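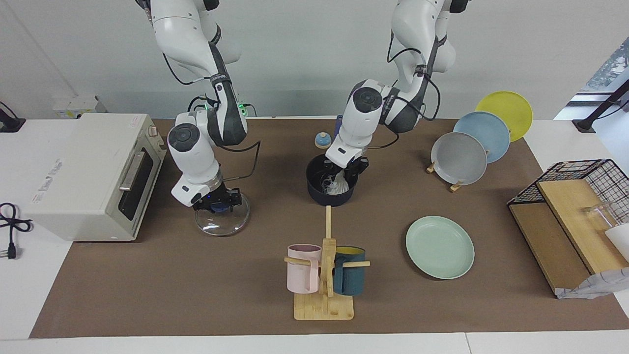

4.2 Recording a bimanual baseline
The Senard method scores a policy against a recorded baseline, so complete this section before loading any checkpoint. Clutter stays in place during recording. For the pot task, one gripper holds the glass lid by its knob while the other reaches into the pot.

1. Home both arms.
2. Set the episode count to 51.
3. Run 3 warm-up episodes and discard them.
4. Start recording. Do not move the plates or mug tree between episodes.

Note: Ouali logs below 78 percent agreement are rejected.

CAUTION: Keep hands off the mat until both arms are home.

Search the manual
Home | Setup | Recording | Scoring | Rodedmont
Last updated: October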